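Unit 7: Household Manipulation - Where Things Stand
Course notes, July session. Lecturer: Mawuli Kyei. Lab: Dela Appiah.

7.1 What counts as a chore

The press tends to report chores as solved one at a time: a robot folds a shirt, a robot loads a dishwasher. For this unit a chore is counted as solved only when a machine completes it in a home it has not seen, with the objects the household owns, and without a person resetting the work between attempts. By that measure floor vacuuming qualifies with reservations. Lawn mowing qualifies on fenced, level ground (see the Onemow handout from Unit 5). Putting things away does not qualify.

The shop floor is a different case. In the Matport exercise you were given a bin-picking cell with 2 part types, fixed lighting and a known bin. The cell completed 595 picks before the first stoppage. Nothing in its controller would carry over to a kitchen. The parts were rigid, their models were on file, and every pick ended at the same chute.

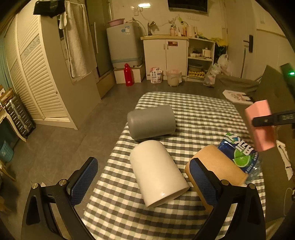

Clearing a surface is the standard benchmark for household work, and most published systems handle it as three subproblems: segment the objects, choose a grasp for each, and decide where each one goes. Students usually expect segmentation to be the hard part. For large, plain objects it is not. The three cylinders on the checkered cloth differ in color and would separate cleanly with an off-the-shelf model. Grasp choice is harder. They lie on their sides at different angles, the gray one projects past the left edge of the cloth, and a parallel closing motion that is slightly off center may roll a cylinder before both pads make contact. The crumpled blue package behind the tan cylinder calls for a different approach again, as its outline gives little information about where the contents will resist the jaws.

7.2 Placement

The third subproblem has had the least attention. A grasp can be scored from force and slip. A placement can only be scored against what the household wants, and that is rarely written down. Sowah and Cifuentes (course reader, paper 4) asked residents to sort photographs of their own belongings into "where it lives" and "left out on purpose." Residents of the same home disagreed on around 400 items. A robot trained on either person's answers would be wrong by the other's.

7.3 Working estimate

Kwabena Aidoo's guest lecture put single-surface clearing at the demonstration stage and whole-room tidying at the research stage. These notes follow that ranking. Note that Aidoo's tests on the Desard arm allowed an operator to step in after a dropped object - under our definition those runs are failures.

For the next session

Read Hennessy, sections 2 and 3. Write one page on a single chore of your choice, stating the reset condition and who judges the result. Bring the page to lab.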